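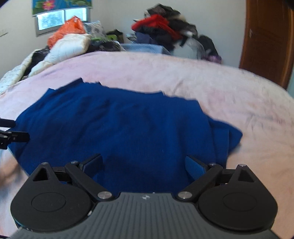

Vol. 7, No. 9

4.2 Folding garments on a bed

Most published work on cloth handling places a single item on a flat table against a plain background. The Folbridge tasks were set in furnished bedrooms, where clothes are folded on the bed and other belongings stay where the household keeps them. Figure 9 shows the task with a blue garment on a pale pink bedspread. In the first view the gripper is open over the garment, which is spread roughly flat with one sleeve out to the side. In the second, fabric is bunched between the two fingers.

The bed proved harder than the table in two respects. A mattress gives under load, so the height of the cloth cannot be taken as fixed. Bedding is also cloth, and a finger that closes slightly too low will pick up the sheet along with the sleeve. Controllers trained only on tabletop data at Padov made this second error often enough that we treat it as a separate failure class in Section 5.

Each policy was given 200 attempts at a full fold. An attempt was stopped when the garment left the bed or when 500 seconds had passed. Picking up a sleeve was largely reliable across policies. Bringing it across the body and releasing it without dragging the lower layer was not, and knit garments fared worse than woven ones. We conclude that the grasp is no longer the main obstacle to this chore, and that release and smoothing deserve more attention than they have received.
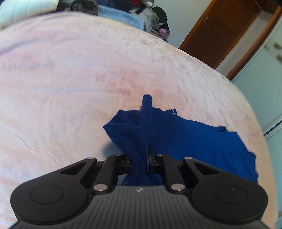
Figure 9. Garment handling on a bed, two views from the gripper-mounted camera.

Usha Joseph, responding to an early draft, objected that a completed fold is too generous a measure, and that a household would judge the machine by whether the shirt had to be folded again afterward. We accept the point. The scores reported in Section 5 therefore count a fold as complete only where a second rater at Brullham would have put the garment away as it was.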